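4.3 Fitting the board and checking finger height

Now for the satisfying bit! Once the board is down and the finger height is set, your Cirach cell is ready for its first pushing run.

1. Press the stop button and wait for the arm light to go out.
2. Wipe the blue table and clear any grit out of the holes.
3. Lower the wooden board on to the table and line up its corners with the fasteners. Tighten each one by hand, then give it a quarter turn with the key.
4. Press down on every corner in turn. If the board rocks, go back to step 3.

Caution: never tighten the fasteners with the arm powered. The finger can drop without warning when the brakes release.

5. Slide the finger up into its holder until it stops, then close the collar.
6. Switch the arm on and choose Hover from the Set-up menu.
7. Slip the 2 mm gauge under the tip. It should pass with a light drag, and when you feel it you'll know!

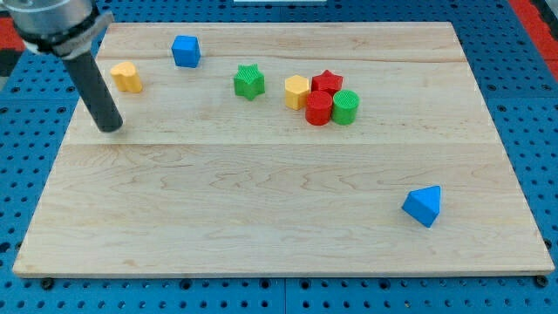
8. Set the blocks out anywhere you like, as long as the finger has a clear spot to come down in. A good mix of gaps and huddles makes a much better test than tidy rows.
9. Run Slow Push and watch the tip all the way across. It must never touch the wood.

Note: the joins between planks are the place to look hardest. Ayanda Pillay, who wrote the Slow Push routine, checks the gauge on both sides of each one, and we warmly suggest you do too.

Repeat steps 6 and 7 every 1000 pushes, and whenever the board has been lifted. If the display shows fault 2235, the collar has slipped: stop the arm and start again from step 5.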